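March 15, 2018

Bitier starts selling a yellow egg tray for people who keep their eggs on the counter

Hi, I'm Heledd Bevan, and I run Bitier, a little kitchen goods shop that has been going for 13 years. We have a new egg tray out today and I'm so pleased with it!
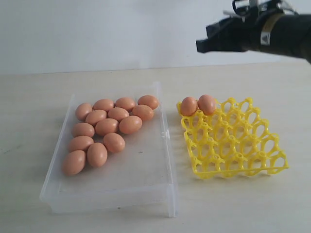
I grew up in a house where eggs lived in whatever bowl was clean, and I carried on that way until I got tired of them rolling into each other every time I reached for one. Meirion Rowlands at Sayce drew up the tray with me (we went through 17 versions, sorry Meirion), and we settled on bright yellow plastic with open sides and rounded cells, one egg to a cell.

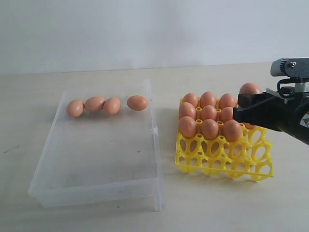 My own routine is pretty simple. Eggs come home, they go into a clear shallow box first so I can look them over for cracks, and then I move them across to the yellow tray one at a time. Brown eggs look lovely in it – I may be biased.

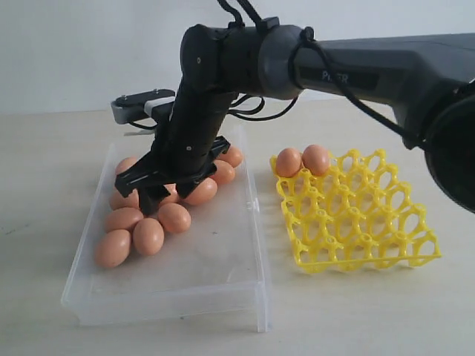 Cúc Quách is looking after orders, and she tells me the first batch is boxed and ready to go. Shops can order now and we'll restock in August. You can buy the tray singly or in a set of 2, and the clear box is sold separately – plenty of people have one in a cupboard already.

Press contact: Hendrik Verstraete, Bitier. Samples on request.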